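Ticket 2542: Referral thank-you email sent to customers who have referred no one

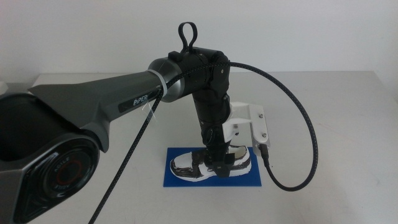 Citlali Varela
Customer Marketing, Brotano

Status: Resolved
Reported in August by Isauro Cuevas, front desk

Problem: 158 customers got an email reading "Thanks for sending a friend our way!" They had sent no friends. Four wrote back to ask which friend, and one wanted the friend's $13 credit as well as her own.

9:40 a.m. Checked the referral list in Rundero. It looks fine, which is what it always looks like. Paused the campaign anyway.

10:15 a.m. Isauro forwards a fifth reply. This customer says he did tell his brother-in-law about us, but only to complain. Not sure how to tag that.

11:05 a.m. Found it. The "referred a friend" segment pulls anyone with a value in the Source field. Fatima Okoro's import last night filled blank Source fields with the word "none." Rundero considers "none" a person, and a popular one.

11:30 a.m. Fatima cleared the field on all 158 records. Segment count dropped to 13 — the people who did refer somebody, and who of course never got thanked. Their email was held for a missing first name in the template.

1:20 p.m. Template fixed. Test sent to me and to Soledad Cisneros. Hers opened with "Hi Soledad," mine with "Hi Varela," so fixed again.

2:10 p.m. Real thank-yous out to the 13. Short apology out to the 158, credit honored. Soledad approved the cost and asked that we not make a habit of it.

Follow-up: Fatima to leave blank fields blank on import. Isauro to send any further replies to me, including the brother-in-law, who has now signed up.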